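Virnton desktop arm kit: two months in
Posted Aug 31, 2019 by Rupert Lehner

I paid 847 for the full Virnton kit, with the servos, the printed parts and the gripper. Serbridge sells the same box, but shipping was slower when I checked. Assembly took me 12 hours over several evenings. The manual is fine up to the wrist, then the drawings get small and two of the steps are in the wrong order. Label your servos before you bolt anything down.
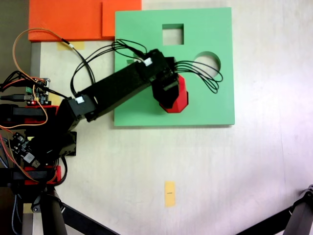 Calibration is the weak point. Every joint has to be zeroed by hand, and if the shoulder is a little out, the gripper lands short of where you want it. I redo mine about once a week. Cable routing could be better too. There are no clips at the wrist, so plan on buying ties.

The gripper is the best part of the kit. It holds blocks firmly, and the fingers come off with 2 screws. For shape-sorting tasks I got good results after 30 practice runs by remote control. Round pieces are easy. Anything with corners needs the wrist angle right before you lower it, and the software gives you no help with that.

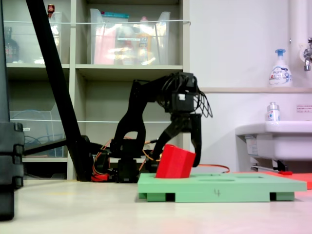 Holzer wrote in to say the zeroing gets much easier with the Umetti firmware, which saves the joint offsets, but that it disables the speed limit by default and you have to turn it back on yourself.

I haven't tried that firmware yet. Virnton says its own update is coming in November. For now I'd give the kit four out of five for hardware and three for software.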